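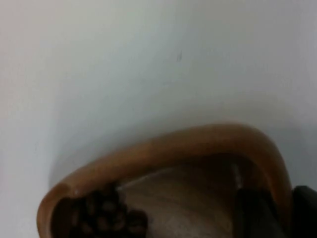 Vik's reply came in before coffee: the Hurnine 52 mm is sharp enough for them in the center, they don't care about the corners, and could we please stop mailing them charts. Fair. I had one more chart ready to go.

**Tuesday, bench 2**

Back to the focus ring on the second Hurnine. It still grinds at the close end, a sound like someone eating toast in the next room. Pulled the front group, cleaned the helicoid, put in fresh grease (the Triltix light, the heavy stuff is for people who enjoy forearm exercise). Turns nicely now from infinity down to half a meter. Past that, toast.

Tried it on both bodies. On the old Rerberg the autofocus hunts, gives up, then locks on the background with total confidence. On the newer one it lands in front of the target every time, by the same amount, so at least that's an error with manners. Dialed in the correction and shot the ruler again wide open:

- center: good, no complaints
- left edge: good
- right edge: mush until f/4, then fine

Mush on one side only says a tilted element to me. I said so last week as well, and then spent an afternoon checking the mount, which was straight. The mount is still straight. I checked it again today.

Serial ends in 409, same as the one that came back with the loose rear group, or else I wrote the same number down twice. My handwriting supports either theory. Whoever has the intake sheet, please look.

Filter thread is 67 and there's a small ding at the bottom. A filter goes on if you start it slowly and swear a little. Not fixing that, it isn't on the ticket.

Flare test with the desk lamp just outside the field: one green blob, low contrast across the top third. The hood cures most of it. The hood that shipped with it is for another lens and cures nothing, but it does fit — tightly, and for a while I thought permanently.

Still to do:

- [ ] open the rear group, check the spacer
- [ ] reshoot the ruler at f/2.8
- [ ] order more Triltix, tube is nearly flat
- [ ] return the spanner to bench 4 before they notice

No chart to Vik.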